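Teleoperated Demonstrations in Simulation: Frequently Asked Questions

4 min read

What counts as a demonstration?
One complete attempt at one task, recorded from the moment the operator takes control until the arm is released. Pauses are kept. Resets are not.

Do I need the physical arm?
No. The Buvmont kitchen set runs entirely in simulation. You steer the simulated arm with a handheld controller, and the recorder stores joint positions, gripper state and rendered views. Guiding by hand is supported only on the bench arm at the Allcombe lab; ask Fuseini Dramani for access.

How many demonstrations does a task need?
We ask for 100 per task. Tasks with a narrow grasp, such as those at the knife block, get 200. More than 700 on a single task has not improved our results.

How should I approach a crowded grasp?
Stop short of the object, align the fingers, then move in along one axis. Knife handles sit close together, and a diagonal approach tends to touch two of them. Close the gripper only when the fingers straddle a single handle.
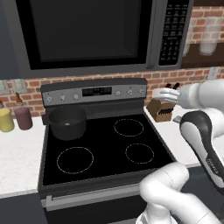 Gripper at the knife block, right of the range. Simulated kitchen.

Can I change the camera view while recording?
No. Set it before you start. If the arm hides the target, discard the attempt and choose another preset.

What if I make a mistake partway through?
Keep going if you can recover in the same attempt, and tag it "recovery". Corrections are useful to the policy. Dropped objects that leave the counter end the attempt.

Why was my demonstration rejected?
The usual causes are a collision with a fixture, a gripper command that flickers between open and closed, or an idle stretch longer than 20 seconds. The reason code is in the session log.

Are layouts randomized?
Counter objects and wall finishes vary between sessions. Appliances keep their positions within a layout.

Which export formats are available?
Akinola, our recorder, writes its own format. The Drakton converter produces plain arrays with one file per attempt. Report conversion errors to Teófilo Tello and attach the log.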